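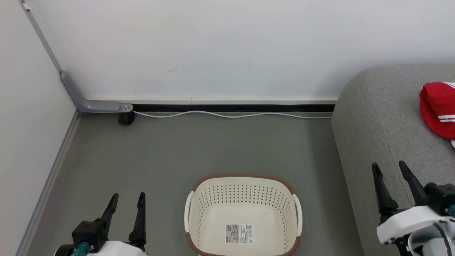 Fig. 2. Room corner with a cable running along the foot of the back wall.

Placing the Indora floor heater

1. Choose a spot on a hard, level floor. Leave 34 inches of free space in front of the heater and 2 inches behind it.

2. Move curtains, bedding and upholstered furniture out of the free space before you plug the heater in.

3. Lead the power cord along the wall to the nearest outlet. Do not run it under a rug or across a doorway.

4. Plug the cord directly into a wall outlet.

CAUTION: Do not use an extension cord or power strip. The plug may overheat.

5. Press and hold POWER until the display lights up. The heater starts at 600 watts.

6. Press + or - to set the room temperature. The lowest setting is 54 °F.

Note: A slight smell during the first hour of use is normal. Open a window until it clears.

Note: If the tip-over switch shuts the heater off, stand it upright, unplug it and wait two minutes before restarting.

WARNING: Never cover the top grille. Keep children and pets away while the heater is on.

For timer settings, see Using the Timer.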